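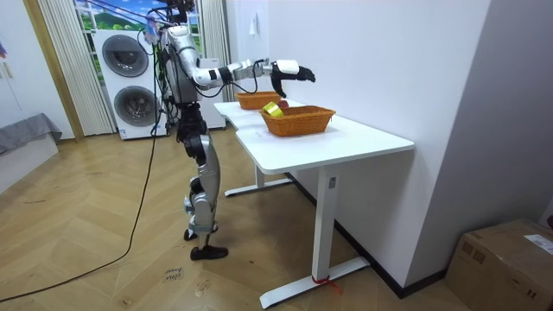
May 4, 2011

Glue tests for the Kendia repair, continued from the green notebook.

I start a new book today, the old one is full and the last pages have come loose from the spine. Mhairi, if you look for the shrinkage numbers of the first boards, they are still in the green one, near the back, upside down because I wrote from the wrong side.

The question is still the same: which starch paste do we use for lining the big wall map. The map is in bad condition along the lower roller. The old lining cloth has let go from the paper over a long strip and in some places the paper has cracked through. I do not want to begin on the real sheet before I trust the paste.

Paste A is the wheat starch we always buy, cooked as usual. Paste B is the same starch, but soaked overnight before cooking. Paste C is the one which Faizal brought from the Chou workshop, already precipitated, comes as a very fine powder. Paste D is A with a little methyl cellulose added. So 4 pastes, all passed twice through the horsehair sieve.

Cooking went well except for C. I followed the paper that came in the bag and it became thick very suddenly, like custard when you look away. I had to add water two times and stir hard, and there were still small lumps on the wall of the pan. After the sieve it was smooth, but I lost a good part of it. Next time lower heat and more water from the beginning. Faizal says they cook it in a double pan at Chou and never directly on the plate. It would have been good to have this on the bag.

Test strips: old ledger paper from the scrap drawer, lined on the thin Japanese paper, brushed out on the felt and put between blotters under boards. I used ledger paper because it is similar in weight to the map and has the same hard surface. The ink lines on it also show immediately if something bleeds. On B one red line moved a little. I do not think it is the fault of the paste, I think I left the strip too long under the spray. Repeat this one.

Peel by hand, after drying:

A - good, comes off with fibres, a bit stiff when bent.
B - almost the same as A, I cannot feel a difference with closed eyes. Mhairi also tried and she guessed wrong.
C - softest of all, and holds well in the middle, but one corner lifted by itself. Maybe a lump, maybe I did not brush to the edge.
D - slides very nicely when you place it, which is an advantage for a big sheet, but it peels too clean. I would not hang a map on it.

So D is out for lining. I keep it for small repairs where we want to move the piece after it is down.

The map itself: accession number 2528, in our own register 307. I write both because the label on the tube has only the second one and last month this cost me half a morning. Paper is in sections pasted edge to edge, overlaps narrow, the varnish is yellow but quite even. I tested the green wash with a damp swab in the margin and it is stable. The pink border is not stable. It came off on the swab at once, so before any water comes near, the border must be fixed or we must work from the back with very dry paste. I prefer the second way. Mhairi prefers to fix it, she has done this with the Galtasier plans and was content with the result. We did not agree and leave it until the next samples.

Lining board: the large one has a bow in it, you can see light under the straightedge in the middle. For strips this does not matter, for the map it does. I have asked for a price for a new panel, also for the cloth. The budget line is 3000 for all materials until September and the cloth alone will take a big bite from this. If the board is too expensive we can maybe plane the battens on the back and screw it flat again. I have not much hope, it was already done once, one can see the old holes.

Humidity in the room was too high after lunch. The dehumidifier (the Gekgate one) was full and had switched itself off. Please look at the tank when you pass, it takes one minute. I have changed blotters one time more than planned because of this.

The rest of paste A and B is in the fridge under water, jars marked with today. Change the water every morning, please, and do not use the jar with the cracked lid, it is mine with soup.

To do:
Cook C again, double pan, thinner.
Repeat B strip with less spray.
Swab test on the pink border from the back side, through the paper.
Ask Faizal how long the powder keeps after opening.
Find the wide brush. It is not in the rack and not in the sink - I think it went with the Galtasier things.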